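Notes for the refurbishing talk, 17 October 2024
Slot is 30 minutes. Leave time at the end for the sign-up sheet.

## Start

Thank Derness for the room. Say who we are: we take in retired office desktops, clean them, check them and pass them on. Last year's total was 226 machines. Don't read out the list of schools, it's on the handout.

Ask who has opened a desktop before. If most hands go up, skip the part on screwdrivers.

## Before the cover comes off

- Shut down, switch off, pull the power cord. Then hold the power button for a few seconds.
- Touch bare metal on the case. Wrist straps are in the Prornard box by the door.
- Case flat on its side, on the gray mat. No carpet.
- Screws go in the egg carton, one cup per part.

Mention January, when we mixed up the drive screws with the case screws and stripped two brackets. Keep it short.

## Inside the case

Go slowly here. People want to start pulling things out, so have them keep their hands down and find the parts first. Power supply, then the board, then the drive caddy, then the memory slots. The big silver box with the grille is the power supply, and we never open that one. If it's bad, it gets swapped whole.

Point out the cable bundle with the red, yellow and black wires. It needs to stay clear of any fan when the cover goes back on.

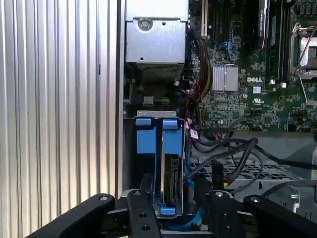
Heather Bolger wants it said at this point that people should take their own phone picture of the cables before unplugging anything. She also asked me to slow down on the connectors – last time half the back row missed which ones have a latch. Fine. Say it twice: press the latch, pull the plug, never pull the wires.

## Cleaning

Short bursts of air, can upright. Hold fan blades still with a finger. Start at the heatsink fins, then the power supply grille from outside, then the corners of the case. A soft brush is enough for the board. No household vacuum.

Budget about 4 minutes for this, with the demo.

## Drives

Every drive gets wiped or removed before the machine leaves us. The log sheet is the Skernano one, with the serial number in the first column. Soo-ah Ham has spare copies.

If someone asks about keeping the old drive: yes, the donor can have it back. They sign for it.

## Closing up

Look for loose plugs. Reseat the memory if it was touched. Cover on, power cord in, listen for beeps. Three failed starts and it goes on the parts shelf with a note.

## Questions

Likely ones: laptops (not yet), monitors (ask Teresa Garcia), pickup from home (no).

Sign-up sheet goes around from the left side. Next session is at Patrício, same mats, bring your own screwdriver if you have one.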